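Charging an electric car at home: tips for the garage and driveway

December 27, 2024

Most of the trouble people have with home charging comes from the cable, the socket or the weather. The tips below are for anyone with a wall charger or the portable lead that came with the car. They apply to most makes.

Hang the cable up

A cable left on the floor collects grit, gets driven over and trips people. Fit a wide hook or an old hose hanger at chest height, close to the charger. Coil the cable in large loops. Tight loops strain the cable where it meets the plug, and that is where it usually fails first.

If the cable has been lying outside in the cold it will be stiff. Don't force it into a coil. Bring it indoors for a while or lay it out straight and hang it up later.

Keep the plug clean

Put the rubber cap back on each time you unplug. If the cap has gone missing, a holster on the wall does the same job and keeps the pins facing down. Ours is a Brelik, fixed with two screws, but any holster of the right type will do.

Dust on the outside of the plug can be wiped off with a dry cloth. Don't spray anything into the pins, and don't poke about in there with a cotton bud. If they look burnt or green, stop using the lead and have it checked.

Extension leads

Don't use one. An ordinary household extension is not made to carry a heavy load for hours at a time, and a coiled one can overheat badly. If the lead won't reach, turn the car round. Charging ports are often on a corner, and reversing in can gain you most of a car's length.

If you are using the three-pin lead in a normal socket, feel the plug top after an hour or so. Slightly warm is normal. Too hot to keep your hand on is not - switch off at the wall and call an electrician.

Winter mornings

Set the car to warm itself while it is still plugged in. The heat then comes from the mains and the battery stays full for the drive. Start it a little before you leave and do the seats at the same time.

A frozen charging flap should never be levered open with a screwdriver. Press around the edges with the flat of your hand to break the ice, then try again. A thin wipe of silicone on the seal in October helps a lot. Boiling water is a bad idea on paint and on anything electrical.
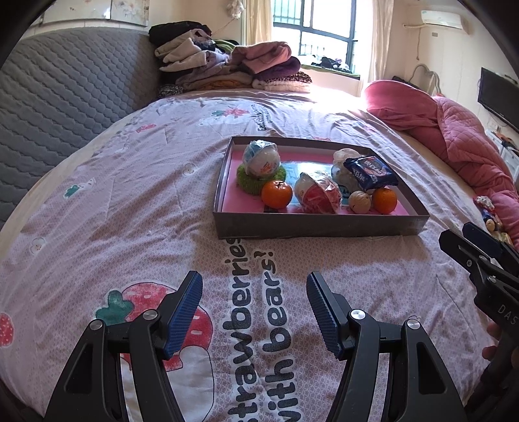 Some plugs freeze in place too. Lock and unlock the car a few times with the key, as this works the pin that holds the plug. Most cars also have a manual release, usually a small loop inside the boot or under the bonnet. Find out where yours is on a dry afternoon, before you need it.

Setting the timer

If you have a cheap night rate, set the timer in the car or in the charger, but not in both. Two timers that disagree are a common cause of a car that hasn't charged by morning. Check them again when the clocks change.

For everyday use, follow the charge limit in your handbook. Save a full charge for long trips and time it to finish shortly before you go.

Things worth keeping in the boot

A pair of old gloves, a dry cloth, a torch and a bag for the wet cable. A lidded plastic crate stops it all sliding about, and the cable can go in on top.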